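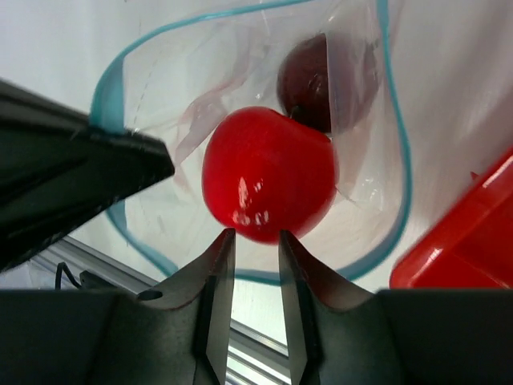 Tuesday, July

Started at 7:15, alone in the workshop until Marjorie Birkett came with the key for the dye cupboard.

Purpose of today: repeat the madder bath on the Porklow wool, this time with softer water. Last week the skeins became brown-orange and I suspected the temperature, but Marjorie thinks I ground the root too coarse. We decided to change only one thing, so the grinding stays the same and the water is from the rain barrel.

Mordant: alum, 12 percent on the weight of dry fiber. Skeins were left in it since yesterday evening with the lid on. I rinsed them one time and did not wring.

Bath: root soaked overnight in the enamel pot. I put the skeins in at 8:40 and raised the heat very slowly. The thermometer with the metal clip reads two degrees higher than the glass one, so I write here only the values from the glass one. I kept it under 70 the whole time, except for a few minutes when I was on the telephone with Bloxham about the late delivery. It went up to 74 then. Please remember this if the color is strange.

Skein A taken out after 25 minutes. Coral, quite even, a little pale at the tie.
Skein B left in for the full hour. Much deeper, I would say brick. Marjorie says it is the best she has seen from this root.
Skein C stayed in the bath to cool down and will come out tomorrow.

Note on the ties: the cotton string from Karka is too tight when it gets wet and leaves a white ring. For the next batch I will make loose figure-eight ties, four on each skein, as in the old notes of lot 702.

The exhaust bath is still strong in color, so I saved it in the bucket with the blue lid. Marjorie wants to try it on silk scraps. Do not pour it away, please.

Questions for later:
Is the rain water really softer, or was it the slower heating? I did not test the tap water on the same day, and I should have done it.
How much does the brick shade change after washing with soap?
Do we have enough alum for the August class? The jar is less than half full.

Pot cleaned, strainer drying by the window. Left at 4.

Z. Hrubý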